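Right, a little thread, as a few of you asked how the giving-up-buying-clothes year went. Kettle's on, so this may ramble.

Quick recap for new people: no new clothes from August until now, 12/22/20. Mending, swapping and hand-me-downs allowed. Socks allowed too (I'm not a monster). 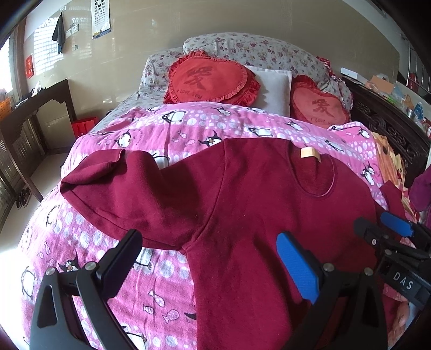
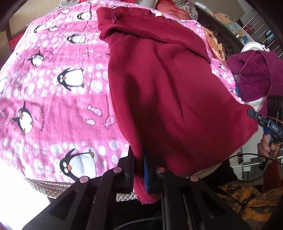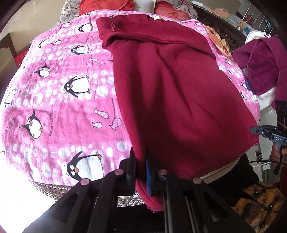 The thing I didn't expect to care about is wool, or to be exact, how to wash it. I'd been boiling everything I owned for years, and then I went to a talk in Prirnberg by Ragnvald Moen, who mends jumpers for a living and was properly cross about tumble dryers. He said to read the label first, every time, so now I'm forever peering into necklines. The dark red one has its little pale label at the back of the collar, easy to find, but half my cardigans had theirs snipped out by me years ago because they itched. Past me was a fool!

Cool water, hardly any soap, no wringing. Roll it in a towel and kneel on it. Very satisfying after a bad phone call.

Darning update: 397 stitches in one elbow. Yes, I counted, I had a long train journey to Wanusell and no book. It looks like a waffle and I love it.

Money: I reckon I've kept back up to 500 quid, though 100 of that went straight on yarn. We won't discuss the yarn.

Would I carry on? Yes, till summer at least. My coat lining is going next and I've no idea how you do a lining, so if anyone's managed one by hand please shout. Pictures welcome, swearing also welcome.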